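Journal > Print & Media > Small magazines

6 min read

Why I'm still paying for a magazine about canals

My renewal notice from Wergate showed up in August and the price had gone up again. I grumbled, made coffee, and paid it before the coffee was cool enough to drink. So much for my budget!

If you don't know Wergate, it's a quarterly about inland waterways, put together by Solveig Kristiansen out of two rooms in Skellthorpe. It went to members only last year, after the ad money dried up (the boat insurance people all left in the same month, which must have been a fun month). I figured that was the end. I've watched plenty of little titles try the same thing and fold by spring.

But the spring issue came, and it was fatter than before. No full-page ads for bilge pumps, which I sort of miss, and a long piece by Alcides Aguiar on the lock keepers at Dundavport that ran to 22 pages. Twenty-two! You'd never get that past an ad department.

What the money looks like

Solveig puts the numbers in her editor's letter, and I love her for it. They lost 280 subscribers when the price went up and got 200 new ones over the next two issues. So they're down on heads and up on income, and printing is still the thing that eats it all. She's moved the job to a smaller press, and the paper is a bit thinner. I can see the crossword through the back of the letters page, which makes it harder, or easier, depending.

The website is another story. It takes forever to load and it logs me out every single time. I've written in twice. Afroza Sheikh on the subscriptions desk wrote back both times, very kindly, and I'm still logged out.

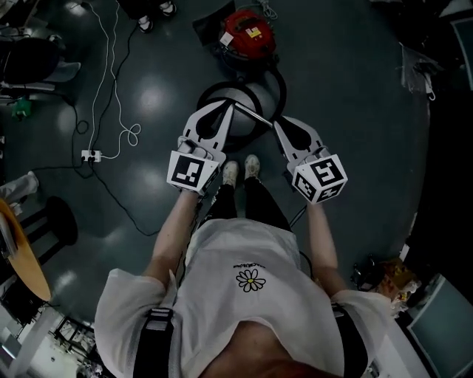

Would I pay more?

Probably, up to a point. I pay $9 a month for a news app I open when I'm in line at the pharmacy, and I read Wergate cover to cover in the bath. If they dropped to three issues a year I'd stay. If they went digital only I'd be gone, sorry Solveig.

Next up I want to write about regional radio, so send me your favorites.

Recent posts
The newsstand that stopped selling news
Reading the local paper in Guimarães
My podcast pile is out of hand
Letters pages, ranked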